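FOR IMMEDIATE RELEASE

PRADUSAU TO OPEN LINEN RENTAL AND MENDING COUNTER IN HEYWOOD THIS JULY

Tablecloths, napkins, bed sheets by the week. Mending while you wait on small jobs. Doors open Sunday at 9 a.m.

HEYWOOD - Pradusau, the linen rental company best known for dressing wedding tables up and down the valley, is opening its first walk-in shop in July. The new counter is on Tondby Street, next door to the old shoe repair, and will rent, wash, press and mend household and event linens for anyone who walks in. No account needed. No minimum order.

Up to now Pradusau has worked mostly by phone and van. Caterers call, the van goes out, the van comes back full of gravy stains. That side of the business stays exactly as it is. Same number, same drivers, same Thursday-type chaos before a big weekend. What's new is the counter, and a new rental line called Pravalura that goes with it.

"People kept knocking on the loading door asking if they could borrow one tablecloth for one dinner," said Declan Hebden, who runs the company. "We'd say yes, then there was no way to ring it up. So we'd write it on a box. That's how the shop happened."

WHAT IS PRAVALURA

Pravalura is the house name for the small-order line. Plain weaves, plain hems, white and oatmeal to start. A dark green is coming later in the year if the dye tests hold up (the first batch went gray at the hems, back it went). Everything in the line is cotton or a cotton and linen mix and everything in it can be mended, which ruled out a lot of samples.

Rentals run from 2 days up to a month. Pick up at the counter, bring it back dirty. Please bring it back dirty. Customers who try to wash wine out with hot water set the stain for good, and the shop would much rather see it fresh and red. Candle wax too. Leave it on, don't go at it with a knife.

Round cloths, long cloths, napkins, runners, flat sheets and pillowcases will be on the shelf from opening day. Fitted sheets to follow. Fitted sheets are a pain to press and the new press operator is still training on them.

MENDING

The mending bench is the part regular customers have asked about most. It sits at the front of the shop by the window and takes in work from outside as well as Pradusau's own stock. Hems, small burns, pulled threads, frayed edges, worn centers turned sides-to-middle the old way. That last one takes a few days. A popped hem on a napkin can be done while you stand there.

Prices are posted on the wall and will be handed out on a card. A straight hem on a standard tablecloth is $9. Patches are priced by size. Anything lace gets looked at first and quoted by phone, no promises on the day.

What the bench won't take: curtains with blackout backing, anything rubber backed, upholstery, leather. Wedding dresses no. The shop gets asked about wedding dresses all the time and the answer stays no, there's a good dressmaker two streets over and the counter will hand out her card.

"A good cotton cloth has years in it after the first hole," Hebden said. "We've got some on the van that have been darned so often the darn is the nicest part. Brides don't notice. Their grandmothers do and they come find us to talk about it."

THE BUILDING

The Tondby Street shop was a dry cleaner's until the last owner retired, and then stood with paper on the windows. Pradusau has kept the front counter and the bell. The dry cleaning machine is gone, the floor has been taken up and relaid, and there are new drains. The drains ran late. That's why this release says July and the one you may have seen in spring said something else. Apologies to anyone who marked their calender.

Washing will still be done at the main plant. Only pressing, folding and mending happen in the shop, so no steam vents on the street side and no early trucks. The van will call at the back lane once in the morning and once in the evening. Neighbors who had questions about parking have been written to, and if the letter went missing please call.

JOBS

The shop opens with a mix of people moved over from the plant and new hires. Still looking for a weekend presser and someone who can darn, or wants to learn to darn and has the patience. Evening mending lessons will start in the fall, 20 places, in the shop after closing. Bring your own cloth and your own glasses. Needles and thread supplied. Sign up at the counter only, the web form is not working yet.

OPENING DAY

Sunday, 9 a.m. until the coffee runs out, or mid afternoon, whichever. The first 35 customers through the door get a napkin hemmed or patched at no charge, one per household. Short talks at the bench on getting stains out of white cotton: wine, turmeric, rust, lipstick. Rust is the hard one. Come with the stained thing if you have it.

There will also be a sale table of retired stock from the vans. Cloths too worn for a wedding, perfectly fine for a kitchen or a picnic or cutting up for rags. Cash is easiest for the sale table. Proceeds from that table go toward a second sewing machine for the lesson nights.

Kids welcome, there's a button tin. Dogs outside please, on account of the pressed whites. Street parking is free on Sundays, the lot behind the library is closer than it looks on the map.

AFTER OPENING

Regular hours will be posted on the door and on the Pradusau phone message. Late evening one night a week for people who work days, which night is still being argued over. Existing event customers can use the counter for pickups if they like, or keep having it delivered, no change in price either way.

Caterers and halls with standing orders should have had a seperate note about deposit slips. In short: the yellow slips are still good. Don't throw them out. Bring them in or give them to the driver.

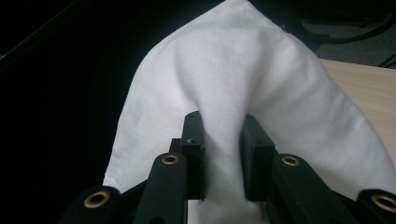
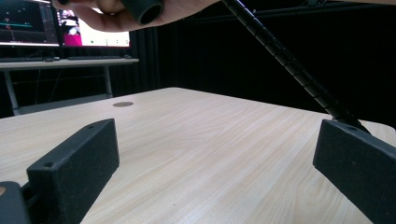 Can I rent just one tablecloth for one evening?
One is fine. The shortest rental is 2 days, so pick it up the day before your dinner and drop it back the day after. You pay a small deposit at the counter and get it back on return, stains and all. Burns and cuts are charged at the mending price on the card.

Press contact: Declan Hebden, Pradusau, Tondby Street shop, Heywood. Call the main number and ask for the shop. Mornings are best, he's at the plant after lunch and can't hear the phone over the dryers.

ENDS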